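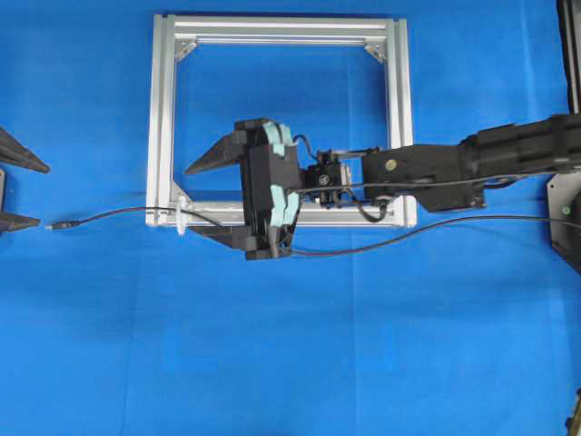 Jérémie Bailly is in no doubt that the person at the controls matters more than the arm. A demonstration given in haste, he maintains, will be learned as faithfully as a good one, and the fault may not come to light for weeks.

He was speaking on 6/26/26 at the Brirkia workshop, where he and Perrine Guillot direct a programme on teaching by remote control. The present work concerns cable handling on a small frame of aluminium extrusion. An operator moves a pair of hand controls, the arm follows, and each attempt is stored with the camera record.

The programme has so far kept 869 demonstrations. A further 138 were set aside, most of them on Ms Guillot's decision.

"We do not discard an attempt simply for being slow," she said. "We discard it when the operator has changed their mind halfway and the record does not show why. A person reading it later would be puzzled, and we should expect the same of the model."

Asked whether guiding the arm by hand would be simpler, Mr Bailly replied that both methods had been tried. Moving the arm directly gives the teacher a true sense of contact, he said, but the teacher's own hands then appear in the camera record.

"With remote control one loses touch and has to work by eye," he said. "New operators press too hard. They are used to feeling a cable resist, and at first they wait for a feeling that does not come."

The programme has trained 21 operators. Each spends four sessions on plain reaching and grasping before being given a cable. Ms Guillot would like the period to be longer, although she accepted that the budget agreed with Cletell did not allow for it.

On the subject of mistakes, the two differ. Mr Bailly prefers clean attempts from start to finish. Ms Guillot asks her operators to include recoveries, in which a cable is dropped and picked up again.

"If the arm has only been shown success, it has no idea what to do with a cable that has slipped," she said. "Jérémie and I have discussed this at some length."

Mr Bailly confirmed that they had. A set containing recoveries will be compared with one that does not in October, and the results will be shared with Cletell before they are published.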